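Flulletti Countertop Food Dehydrator: six months of apples, jerky and one very bad batch of kiwi

I've wanted a dehydrator since I was a kid watching my nan string apple rings across the laundry window, and I finally caved in November when the Flulletti dropped to $348 at Tollix. I told myself it would pay for itself in muesli bars. We'll get to that.

First, the basics, for anybody skimming on their phone in the shop. It's the front-loading kind with nine slide-out trays, a fan at the back and a door that lifts right off. The round stacking ones are a lot cheaper and I did borrow one from my sister-in-law Ruoxi for a fortnight before buying, so I had something to compare it to. With hers I was forever swapping the bottom tray to the top, and if you forgot you'd get leather on one level and soggy bits on the next. The Flulletti blows from the back, so the trays dry much more evenly. Not perfectly! The back left corner of mine runs hot and I now put the thickest slices there on purpose.

Apples are what it does best, hands down. Pink Ladies, skin on, cored, sliced on the mandoline at the second-thinnest setting, a quick dunk in water with lemon juice, and then in overnight. They come out bendy with a bit of chew, or if you leave them till after brekkie they go properly crisp. My kids will eat a whole tray between the front gate and the car. Pears are nearly as good but you have to catch them at the right moment, when they smell like pears but still feel firm, and I've only managed that twice.

Bananas, well. If you're expecting banana chips like the ones in the bulk bins, those are fried, and you won't get them out of any dehydrator. What you get is a sort of sticky brown coin that tastes like banana lollies made by a grown-up. I adore them. My husband says they look like something you'd scrape off a footpath. He does have a point, but he also ate half a jar on the drive to Algate so I'm not taking notes from him.

Mango is heaven and I wish it were cheaper. I bought a tray of seconds off a bloke with a ute and did the lot over a weekend, and the whole house smelled like a holiday. Cut it thicker than you think you should, because it shrinks down to nothing.

Now the kiwi. I followed the little booklet to the letter, peeled them, sliced them, set it where it told me to, and got a full load of green discs so sour that Haiyan next door spat hers into the agapanthus. I've since been told you want very ripe fruit, almost too soft to cut. I haven't been brave enough to have another go.

Jerky was the big surprise. I'm not really a jerky person, but my friend Lucero Ospina is, and she came over with a slab of topside and her own marinade (soy, brown sugar, heaps of pepper, a bit of smoked paprika) and we took over the kitchen for the arvo. Half-freeze the meat before you slice it, that was her big tip, and it made the job miles easier. We cranked the machine right up and checked it with a proper meat thermometer, and please do the same with yours instead of trusting the number on the dial. It was gorgeous stuff. It also made the trays reek, and even after a soak in hot water and bicarb the next round of apples had a faint whiff of barbecue. I've now put a dab of nail polish on the two trays that are for meat only.

Herbs are quick and sort of magic, though anything light tends to lift off and fly around in there. I found parsley in the fan guard weeks later. A mesh sheet laid over the top fixes it. You get two mesh sheets in the box and you will want more, and they are a ridiculous price for what they are, so have a look at the generic ones and trim them with scissors.

Things that annoy me, in no special order. The door doesn't have a hinge, so whenever you want to check on something you're standing there holding a door with nowhere to put it. The timer only goes up in half-hour jumps and if you overshoot you have to go all the way around again. It beeps when it's finished, five or six long beeps, and there is no way to turn that off, so do the sums before you start an overnight batch or you'll be up at 3 am apologising to the dog. And the trays aren't quite dishwasher safe. The booklet says top rack only, and I did top rack only, and one of them has a gentle wave in it now. Still slides in, but it complains.

Noise-wise it's like a bathroom fan. I had it on the kitchen bench for the first month and we were all turning the telly up, so it lives in the laundry now, which is a nuisance when I'm carrying wet trays down the hall but much better for family relations. It's deeper than it looks in the pictures too. Measure your bench, then add a hand's width behind it for the air to get out.

People always ask about power. I'm no expert and I haven't put a meter on it, but our bill didn't do anything dramatic. We do have solar, and I try to start it in the morning when the sun's on the roof, so your results may be different if you're running it through the night all winter.

As for paying for itself, let's see. A small bag of dried apple at our supermarket is daylight robbery, and I reckon I've made well over that many times again. But I've also bought 100 zip pouches, a mandoline, a second mandoline after I dropped the first one, and a set of Yule glass jars because they looked lovely on the shelf. So no. Not yet. What it has done is stop me throwing fruit out. Anything looking tired by the end of the week gets sliced up and shoved in, and the sad bowl on the bench isn't sad any more.

Shiyu Dai from my old work bought the smaller five-tray one on my say-so and she's happy with it, but there's only her and her partner. If you've got kids or a productive tree I'd go the bigger one. You do fill it. The first time you see how little a full load of tomatoes comes down to, you'll understand.

Four stars from me. It'd be four and a half with a hinge. 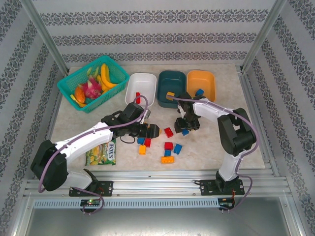 Oh, and tomatoes, I meant to say more on those. Romas, halved, seeds scooped out, a pinch of salt, cut side up. Keep them in the fridge if you're putting them under oil and use them up quickly, or freeze them flat in a bag, and then you can snap off a handful for pasta whenever you like.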